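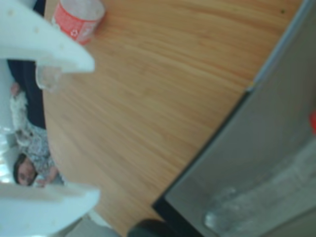
Vol. 134, message 7

From: the Lindholm end of the list
To: Sadau Table & Kitchen Talk
Subject: Re: oiled or varnished?? (long, sorry)

On Thursday, a list member in Pretska wrote:
> We finally gave up on the old laminate table and bought a secondhand
> wooden one, warm orange-brown, very pretty grain. The seller had no idea
> what's on it. Is there any way to tell whether it's oil or varnish
> before I go at it with sandpaper? And do you all really use coasters
> and mats for everything, or is that just something people say?
> Also, rounded edges: love or hate?

Oh, congratulations on the table! Edges first, since that's the easy one: love, love, love. I walked around with a bruise on my hip for most of my twenties thanks to a square-cornered table, and I would never go back. The rounded ones are a pain to clamp anything to (my pasta machine slides right off), but I'll take that trade any day.

Now the finish. Put a drop of water somewhere it won't show, underneath if you can get down there, and leave it for ten minutes. If it sits up in a little bead and wipes off clean, you've probably got varnish or some kind of lacquer. If it leaves a darker spot, you're more likely looking at oil, or at varnish that's worn through, and mine was both at once depending on which end you tried. A smooth surface with a bit of a gloss makes me lean toward varnish, but I've seen a well-fed oiled top shine too, so do the water thing before you buy anything.

Please don't start with coarse paper! I did, on the last table, and the scratches ran straight across the grain and I got to look at them over breakfast for four years. If it's sound, wash it with a little dish soap in warm water, dry it right away, and see what you think. If you really must sand, go with the grain and stay up around 300 grit. I used 100 once on a burn mark and all I did was dig a shallow dish in the wood that crumbs still collect in.

As for mats, yes and no. Cans and cups go straight down on mine all day long and I've stopped fussing. What I do watch out for is metal. Anything big and flat, a tray or a lid, gets lifted and never pushed, because one piece of grit under there will draw a line for you. I stuck felt dots under my big tray (the Nudevness ones, from the hardware store by the bus stop) and they've stayed put since December, which is more than I can say for the cork ones.

The other thing is plastic bags. I used to leave bread bags lying around on the table, and one with printing on it left faint blue letters in the finish that I never did get out. So now crumpled plastic goes on the tray until somebody takes it away. Somebody meaning me.

Does anyone on here know if hard wax oil can go over old varnish, by the way? The can says no and my neighbor says yes.

Let us know what the water drop does, and tell us how long the table is, I'm nosy.

Happy wiping,
Your Lindholm correspondent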